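The posting went up at 4 p.m. Dispatch clerk, Blackburn depot, nights. I had the tab open before my coffee was done. Read it twice. Closed it. Opened it.

By supper it said 62 applicants.

Should of sent it then. Didn't. The resume still had Skidano on it as "present" and I hadn't been present at Skidano since September. Changed that. Changed it back. Changed the font, God knows why.
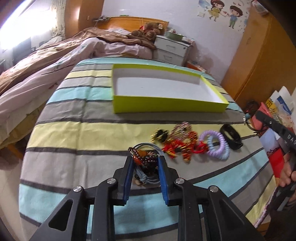
Standstead Community College – Evening Writers' Club

Midnight, 164 applicants. I wrote a cover letter. Dear Hiring Manager. Deleted Dear. Put it back. Wrote that I was calm under pressure, then knocked the mouse off the table and crawled around after it in my socks.

My sister called. Did you send it? Almost. You said almost at dinner. I know what I said.

She hung up on me. Fair.

Two in the morning and the form wanted a number. Expected weekly pay. I typed 749, which was what Bidus offered me last spring, the job I took so long to answer that they gave it to the guy parked next to me. Same day. He waved at me from the loading dock for a month. Nice guy. I hated him.

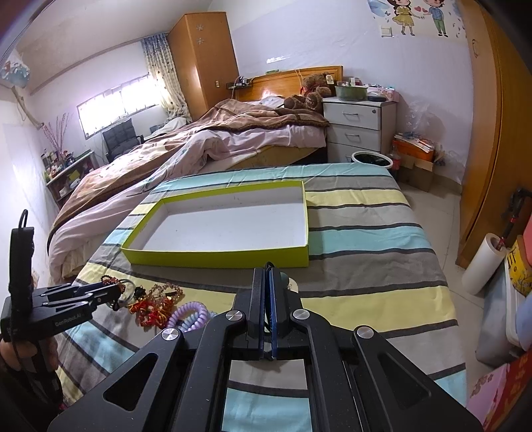 So 749. Fine. Then the form wanted a reference and I sat there. Typed my old shift lead, the one who used to leave me the good stapler. Would she even remember? Sixteen months of nights together, she'd remeber. Probably.

The button was green. Said Submit. I got up and washed a plate. Sat down.

Clicked it.

Nothing. Little wheel going around. Then a page: thank you, your application has been recieved, someone will be in touch. I read it standing up. Read it again.

Phone rang at ten past eight, number I didn't know. I let it go twice. Three times.

Picked up.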